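Shared Laundry Rooms Should Charge by the Minute

Most apartment laundry rooms in this country price a wash as a single event. The tenant pays a fixed amount, selects a cycle, and the machine runs until the cycle ends. The price is the same for a 33-minute quick wash and a heavy cycle that occupies the drum for more than twice that time. I think this is a mistake, and the usage logs that building managers already collect are enough to show it.

The building I know best has 109 units and a laundry room in the basement. Its machines are networked through a Levix payment controller, which records a start time, an end time, and a door-open time for every load. Over one quarter the controller logged 3127 loads. Of those, 1811 started between 5 p.m. and 10 p.m. The room was idle for most of the morning and full for most of the evening, and residents responded the way people respond to any queue with no price on it. They came early, held machines with half loads, and left finished clothes in the drum.

The door-open time is the number that matters here. A machine that has finished its cycle but has not been emptied is out of service for the next person, and under flat pricing the person responsible pays nothing for it. A per-minute rate that continues after a short grace period, until the door opens, puts the cost where the delay is.

Two objections come up at every tenant meeting I have attended. The first is that per-minute pricing punishes people who need long cycles, such as families with small children. Anjana Dissanayake, who managed the building until last August, raised this herself and tested it against the logs. Long cycles were a small share of the total, and a monthly cap on charges per unit would have covered almost every household that relied on them. A cap is easy to configure. The Natik and Jolar controllers both support one, and so does Levix with a firmware update. 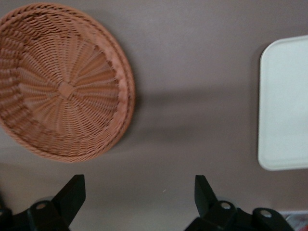 Round woven basket with a braided rim.

The second objection is that residents will not understand a variable price. I find this one weaker. The same residents pay for parking, electricity, and phone calls by quantity and manage well enough. What they do need is a display that shows the rate before the cycle starts and the running total during it. A printed card taped to the wall is not adequate, as the card is usually out of date within a year.

Zodwa Ngcobo has argued that a booking sheet solves the same problem at no cost. It can, in a small building where the neighbors know each other. In larger ones the sheet fills up with reservations that are never used, and there is no penalty for a missed slot. Booking allocates the start of a load but does nothing about the end.

I would set the evening rate higher than the morning rate, but not by much. The difference only has to be large enough to move the people who are home during the day anyway. Dryers should follow the same schedule, with a longer grace period. The rates should be reviewed once a year against the logs and posted with the figures used to set them.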